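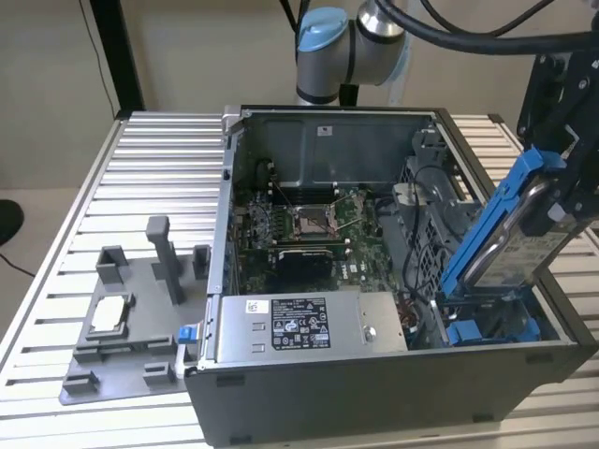
Selorm thinks the whole result might come down to the starting angle, and that we should say so before a reviewer does. That came in overnight as a reply to my summary, two lines and a plot with no axis labels. I read it on the bus and was annoyed, then read it again at my desk and was less annoyed.

8th April

Print this entry | E-mail this entry

So the day went on starting angles. The claim in the draft is that a policy trained with the force signal gets the drive caddy into the cage more often than one trained on camera views alone. We have 343 demonstrations of that step in the training set, out of 1101 for the full teardown and rebuild. Selorm's point is that nearly all of the 343 come in with the caddy tilted the same way, because Ok-hee and I did most of them and we both learned from the same person. If the test trials start from that same tilt, then the force signal may only be helping with the last bit of travel, and we can't say much about the rest.

I went back through the logs for the camera-only policy. It failed 17 times in the last block. I had put these down as "jammed at rail" and left it there. Going through them one by one took until lunch. Most are jams at the mouth of the cage, as I wrote. Two are different. In those the gripper let go early, and the log has the same failure code because we never made a separate one. I've made one now. I also wrote to Ailbhe, who keeps the master sheet, to tell her the old code covers both.

Afternoon in the lab with Ok-hee. We set up the new trials the way Selorm wants, with the caddy coming down toward the cage at a diagonal, and the tilt drawn from a list and not picked by whoever is standing there. Case on its side, side panel off, socket lever up, processor parked in its pocket on the fixture plate. I would have left the processor out of it altogether, as we are only testing the drive, but Ok-hee pointed out that the demonstrations were recorded with everything laid out, and a change in the background is one more thing to argue over later. She's right.

Ran the first set with the Motetti checkpoint (force) and then the Britberg one (camera only). I'm not writing success numbers here until both are finished and Fiona has scored them blind. I did that wrong in May last year and spent a long time explaining a figure that moved. What I will write down is that the camera-only policy pauses at the steeper tilts. It stops short of the cage and makes small corrections from side to side before it commits. The force one doesn't pause, it goes in and adjusts on contact. Whether the pause costs anything, I don't know yet. It may only cost time, and time is not in our success measure.

That is worth a paragraph in the paper whichever way the scores fall. At the moment we report an insertion as yes or no, and the two policies could come out level while doing quite different things. Sombat has been saying this since the Mostdale tests – he wanted contact force over time as the main figure and the success rate in a table. I argued against it then because the force plots are hard to read. I think I'd give him the figure now, if he can make one that fits in a column.

Wrote back to Selorm before leaving. Said he had a fair point, the new trials are under way, and could he please label his axes. Asked Fiona if she can score tomorrow. She can do the morning.

To do: second set at the shallow tilts. Rename the failure codes in the script as well as the sheet. Find out why the Somboon machine is still writing its logs in the old format.

Print this entry | E-mail this entry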